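Duty lawyer access at first bail hearings: student project report

3. Results

The court lists for Surdu and Ravberg gave us 335 first bail hearings. A lawyer had met the accused beforehand in 155 of them. The rest were represented from the file only – in most cases a single charge sheet.

Median meeting time was 13 minutes. Ravberg holds its hearings by video link, and meetings there were shorter than at Surdu.

4. Limits

Lists from March were incomplete and were left out. Complaints of ill treatment in custody were not coded, as the clerks at the 2 courts record them differently.

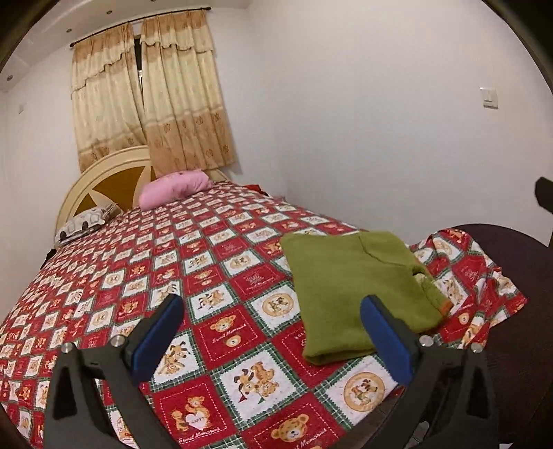
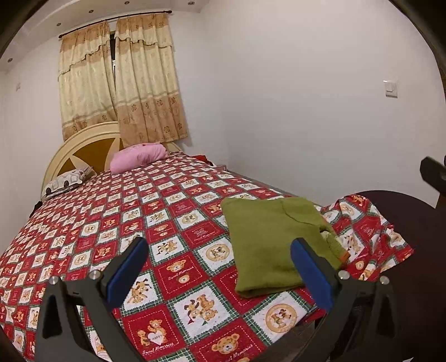
Jingyi Wan commented that the median hides adjourned matters, where a second meeting often takes place before the hearing resumes, and asked for those files to be reported separately.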